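双腕でボトルを箱に入れるデモ収集、手首カメラに天井ばかり映る回があります。捨てるべき?

**質問** 投稿者:Amado Villanueva

急ぎで書いてます、読みにくかったらすみません。

模倣学習用にテレオペでデモを集めてます。課題は「白い小さいボトルを灰青の箱に入れる」だけ。双腕、固定カメラ1台+手首カメラ。収録ソフトはTremetti、学習側は社内のSison。

固定カメラはこんな感じ。箱は斜め置き、奥に植物(外乱用、毎回位置を変える)。右腕がボトルの列に来てるところです。
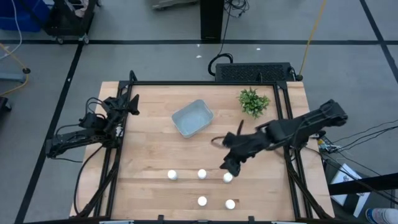
### 困っていること

1. 手首カメラの画像が、エピソードの一部で天井しか映ってない。操作者が肘を上げる癖があって、待機中に手首が上を向く
2. 照明が直接入るので露出が引っ張られる。手を下ろした直後の数フレームが暗い(気がする)
3. 天井の映像は課題と関係ないのに、そのまま学習に入れていいのか分からない

該当の手首側。指が2本下から入ってて、あとは照明とダクトと黄色いケーブル。左下に植物の葉が少しだけ。

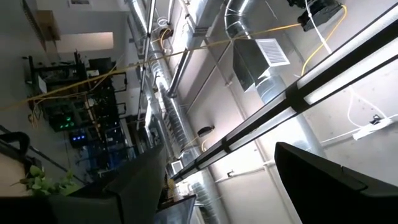 ### 試したこと

- 手首が上向きのフレームだけ間引く → 時刻がずれて、アクションとの対応が壊れた。やり直し
- 露出を固定 → 明るさの揺れは減った。ただし卓上が少し暗い
- 操作者に「肘下げて」と言う → 最初の3エピソードだけ守られる

11月中にまとめて学習を回したいので、今あるぶんを捨てるかどうかだけでも決めたいです。収録済みは80本超。よろしくお願いします。

---

**回答1** 投稿者:Esperanza Llorente (質問者が採用)

捨てなくていいと思います。うちも同じような双腕で、同じことで悩みました。

フレーム単位の間引きはやめたほうがいいです。アクションのチャンクを予測させてるなら時系列に穴があくのが一番まずい。切るならエピソードの頭とお尻だけ。待機姿勢が長い回は、最初に腕が動き出す少し前まで詰める。それで天井の割合はかなり減ります。

途中で上を向くのは残してください。推論時にも同じ姿勢になりうるので、そのとき手首カメラが天井を見ていても固定カメラ側で動ける、という例になります。全部消すと、本番でたまたま上を向いた瞬間に固まります(経験あり)。

ただし条件がひとつ。待機姿勢を揃えること。開始姿勢がばらばらで、しかも天井の見え方と「次にどのボトルへ行くか」が相関してると、モデルが天井のダクトの見え方でボトルを選び始めます。うちはこれで8日つぶしました。確認方法は単純で、手首画像を黒塗りにして推論して、選ぶボトルが変わるか見る。開始直後で大きく変わるなら怪しい。

露出は固定で正解。多少暗くても揃ってるほうがマシです。暗さは学習時の明るさオーグメンテーションで吸収できる範囲だと思う。固定前と固定後のデータが混ざるなら、メタデータに必ず印をつけておいてください。後から分けられなくて泣きます。

> コメント(Amado Villanueva):頭とお尻だけ切る、でやってみます。黒塗りテスト知らなかった。露出の印はつけてなかったので今からファイルの時刻で分けます…

> コメント(Esperanza Llorente):時刻で分かるなら十分です。切ったあと固定カメラと手首のフレーム数が合ってるかも見てください、Tremettiは片方だけ1フレーム多いことがあります

---

**回答2** 投稿者:Willy Kramer

手首カメラのマウント角度は? 内側に傾ければ上を向いても卓が少し入るかも。うちはMerkoの角度調整つきに替えた。ただ途中で角度変えると前のデータと混ぜられなくなるので、やるなら次の収録からまとめて。

あと操作者に言葉で言っても直らないです。リーダー側の腕を置く台をつけて、待機のときそこに戻すだけにした。すぐ慣れます。

---

**回答3** 投稿者:Lorna Villanueva

撮り直したほうが早くないですか。80本くらいなら9時から始めて夕方には終わりまそう。

> コメント(Willy Kramer):ボトル並べ直す時間も入れてる? 箱と植物も毎回動かすんですよね

> コメント(Lorna Villanueva):入れてなかった。すみません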